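Floor Level: Looking After a Shared Workroom
Speaker notes, April 27, 2026
Flindwood Community Rooms, evening talk

Before I start

Get the water poured first. Wait for the people at the back to find chairs, because the ones near the radiator always go and then everybody shuffles. Thank Flindwood for the room and for the tea. Say where the restrooms are (down the hall, past the coats, second door).

Slide 1: Title

Good evening, and thank you all so much for coming out. I know it's a long way for a few of you, and I know that a talk about where to put things in a shared room doesn't sound like a thrilling night. I promise I'll try to keep it friendly. I've been helping to look after the workroom at Mernum for a good while now, and before that I had a corner at the old Porkach building, where we shared one long table and one very small sink, and I learned most of what I know by tripping over it.

(Pause here. Somebody from the Porkach days usually laughs.)

What I'd like to talk about tonight is the floor. We spend so much energy on shelves and labels and drawers, and I love a label as much as the next person, but when a room is busy the floor is where things end up, and we may as well think about it kindly.

Slide 2: How a room fills up

When we moved into Mernum last November we had nearly 200 boxes, and every one of them went on the floor, naturally, because that's where you put a box when your arms are tired. Most of them were unpacked within a couple of weeks. The last 17 were still sitting there at New Year. I'm not telling you this to embarrass anybody (several were mine). I'm telling you because of what we noticed, and it's that people had started walking around them as if they were furniture. Somebody had put a plant on one.

Once a thing has been on the floor for a while, you stop seeing it. So my first suggestion is a very gentle one. Every so often, sit down on the floor of your own room. Really sit. Take a cup of tea down with you. Look along under the tables and behind the door. You'll find pens, you'll find that adapter, and you'll see which things have settled in without being invited.

(If the group is small, ask what people last found under a table. Don't let this run on too long, much as I'd enjoy it.)

Slide 3: Big things on wheels

I'm very fond of anything with wheels. A rolling board can be a place to write in the morning and a bit of a wall in the afternoon when two groups want to be in the same room without looking at each other. The trouble is that its feet take up more space than you expect, and small things collect between them. Our habit now is to clear the floor by the wheels before we push, and to push slowly, with a second person at the other end if the board is a wide one.

Wipe the board while you're at it, too. Old marks get harder to shift the longer you leave them, and there's always a ghost of last month's plan up near the top where the shorter ones among us can't reach. I keep a cloth in my bag for this. My family thinks it's very funny.

Slide 4: Cables

Oh, cables. I could do the whole hour on cables. Adjei, who make the cloth cable wraps we use, sent us a bag of samples, and they're on the side table, so please take one home. The wrap matters less than the route, though. Follow the wall where you can. If a cable has to cross a place where people walk, cover it or tape it down along its whole length, and unplug it at the end of the day. When you find a tangle, give yourself ten quiet minutes with it, sitting down, and don't pull.

(Show the wrap. Pass it along the front row.)

Slide 5: Small boxes and what's in them

An open box is a lovely thing for work in progress. You can see what's in it and you can drop things back in without thinking. A closed box is better for anything you won't touch this week. We got into trouble at Mernum by using open boxes for everything, and little bits hopped out whenever somebody carried one across the room in a hurry. These days, if a box is down on the floor while you're working, we ask that you gather up whatever is lying next to it before you stand.

Slide 6: A working afternoon

(Leave this one up for a while and let people look for themselves before talking.)

I like this one very much because it's a room in the middle of being used. There are people at the table and over by the glass-door cabinet, the whiteboard is standing on its black frame, and down on the floor there's the little open tan box with red and orange things in it and one small red piece out beside it. Look over by the wall socket as well, where the white cables have got themselves into a tangle. You'll know what I think about that by now.

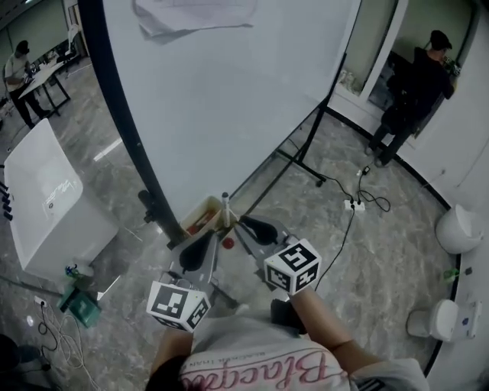

Slide 7: The end-of-day round

We used to have a long checklist by the door and it was a very good checklist and it went completely unread. Now we have 2 rules, written large. Anything on the floor goes into a box or onto a table. Any cable across the floor gets unplugged and coiled. The cabinet doors get closed as well, but people seem to do that without being told.

It takes a few minutes if everyone joins in. If you're the last one there on your own, do the walkway from the door to the table and leave the rest for the morning. I mean that. Go home and have your supper.

Slide 8: Questions

(Likely ones: what to do about things with no owner. We keep a shelf for those and empty it at the end of the month. Whether to put down rugs. I'd say no where there are wheels, yes under a reading chair.)

Remind everyone about the cable wraps. Cups go back on the tray by the hatch, please, and if anybody has a hand free for the chairs, they stack against the far wall.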